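Plama Table Oil, 20 oz tin
Reviewed 6th May

I bought this because of a ring. Someone put a hot mug on the dining table, no one has confessed, and I decided that the right answer to a mark the size of a coaster was to refinish the whole thing.

Plama comes in four shades. I chose Millet, which on the lid looks like pale toast and on wood looks like whatever your wood already looked like, only hungrier. The shop in Nadlow had Walnut on offer for less and I was too proud to take it. The lid needs a screwdriver. The instructions need a magnifying glass and a forgiving nature.

Putting it on is easy, I'll give them that. You wipe it along the grain with a rag, wait 20 minutes, wipe off the extra, and try not to lean on anything. The tin says two coats. My table drank three and looked at me as if there might be a fourth. The smell is like a church that has been fried. It hung on for 7 days with the windows open, and the curtains kept a little for themselves.

The ring is fainter. In the evening, with the lamp off, it has gone completely. At breakfast it's back.

Water beads up nicely, and so far the finish has shrugged off tea, gravy and a felt-tip pen. Vinegar left a dull patch, so I'd keep salad at a distance. I had used Plandness wax before this, and it gave a better shine for about a weekend and then collected every crumb in the house.

Wooden tabletop, alphabet blocks on it:

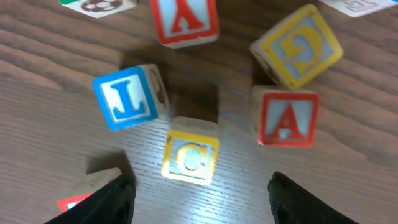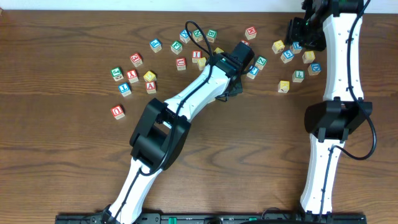 Price is the sore point. A tin is not cheap, and the maker suggests a fresh coat every July, which sounds to me like a subscription with a rag. I'd still buy it again, in the smaller tin, and I'd buy coasters first. Four stars. The missing one is for the lid.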